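4.2 How appeals for witnesses changed as they were passed along

We turn now to the appeals themselves, and to what became of them once they had left the police press office. Readers will remember from the previous section that our collection holds 3,435 local news items on violent crime, gathered from Lorkach and the towns on either side of it. Most of these are short court reports or brief notices of an arrest, and they are dealt with elsewhere in the paper. What concerns us in this section is a much smaller group, the 91 items in which members of the public were asked to come forward with something they had seen or heard.

It would be easy to assume that an appeal is simply copied from one place to the next, and when we began the work we rather expected to find that. A press officer writes a few lines, a reporter at the Kurora tidies them up, and somebody living nearby shares them on Cukaveo, the neighbourhood message board that most of our interviewees had on their phones. On the face of it there is very little room for anything to go astray. Yet when we laid the versions side by side, the wording had very often shifted, sometimes in ways that looked small to us and large to the people who had been in the street that evening.

The commonest change was to the time. Police notices tended to give a span, such as "between 8.30pm and 9.15pm", and by the time the appeal reached the message board this had often shrunk to a single hour - "about nine", or just "last night". One resident of the Aigner estate told us that she had driven past the end of the road at twenty to nine, had seen two men arguing beside a parked van, and had not rung anyone. She had read that the attack happened at nine and took it for granted that what she saw was something else. She only learned of the earlier time when a neighbour brought round the printed paper. We do not want to make too much of one account, but others like it came up in our interviews, and we have come to think of the loss of the time span as a fairly serious matter. 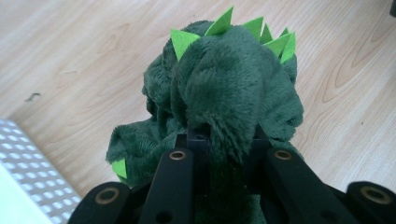

The second change was to the place. Reporters who know a town well will naturally use the names that local people use, and on the whole this is a kindness to their readers. The trouble comes when a name covers more ground for one reader than it does for another. "The back of the shops" meant the loading yard to the reporter who wrote it and the footpath to a good many of those who read it, as the replies underneath the post made plain. The original notice had given a street name and the nearest side road, neither of which survived past the first rewriting. When we asked the reporter about this he was very open with us, and said he had thought the street name would mean nothing to anybody, as the yard has no sign on it and never has had.

Descriptions of people were altered less than we had feared. Where the police had given clothing, the clothing was usually kept. Heights and ages were more often dropped, and were sometimes swapped for a general word such as "youths", which several officers told us they try hard to avoid. We should add, in fairness to everyone concerned, that the police notices were not always clear to begin with. A handful were written in the kind of stiff language that would have any reader reaching for a simpler phrase, and we have some sympathy with the sub-editor who, faced with "a quantity of persons departing the location", put "people leaving" and went home for his tea.

Both of us read every appeal in full and marked the changes separately before comparing notes. We disagreed chiefly over whether a shortened sentence had lost anything that mattered, and in those cases we went back to the officer in charge wherever that was possible and asked. This was slow going, and a few of the officers had moved on, but the conversations were so useful that we would encourage anyone repeating the study to build them in from the start.

Figure 4. Dark green plush toy with lime-green felt spikes, on a light-coloured wooden surface.

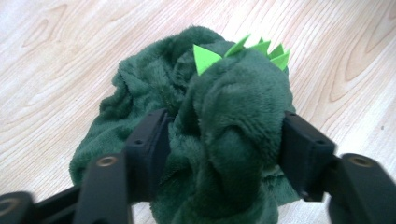

4.3 What people did after reading an appeal

Knowing that the wording shifts is one thing, and knowing whether it makes any difference to who picks up the phone is quite another. We cannot settle the second question here. What we can do is set down what our interviewees told us about the hours after they first came across an appeal, in the hope that it will be of some help to those who write them.

Hardly any of them rang straight away. Far more often they talked to somebody first, usually a partner or a grown-up child, and the talk was nearly always about whether the thing they had noticed was worth bothering the police with. People worried about wasting an officer's time. They worried, too, about being asked to give their name, and about being seen to take sides in what might prove to be a family quarrel. A man who had heard shouting from his garden put it to us that he "didn't have anything you could call evidence, only a noise", and he waited until the following afternoon before he called. The officer who took his account later told us that it had helped her to put the other statements in order.

It was striking how many of those who did ring remembered one particular line in the appeal, something along the lines of "however small it may seem". This line was present in most of the police notices in our set and was the first thing to go when space was short. The editor of the Kurora was frank that he had always regarded it as padding. He has kept it in every appeal since February, and says that it costs him a line of type and that he can live with that.

We also asked people where they would look for news of how a case was going. Here the answers were less happy. Appeals were shared widely and updates hardly at all, so that old posts went on being passed around Cukaveo long after an arrest had been made, and people rang in about men who were already in custody. Putting the time and the month of issue inside the text of the appeal, where it will be copied along with everything else, seems to us a modest and sensible step.

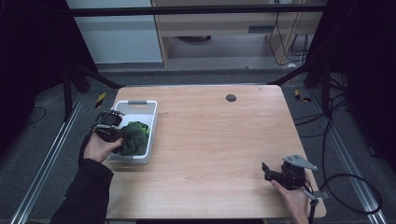
Kanokwan Srithong
Senior Lecturer in Local Journalism

With Amber Gosling, Research Associate, who carried out the interviews on the Aigner estate and prepared the transcripts. We are grateful to the residents who gave up their evenings to talk to us, often about things they would sooner not have gone over again, and to the reporters and officers who let us look through their drafts. Names and a few identifying details have been left out at the request of those who took part. The full list of coding categories is given in Appendix B, together with the wording of the interview questions and a note on the 3 appeals that were withdrawn before publication.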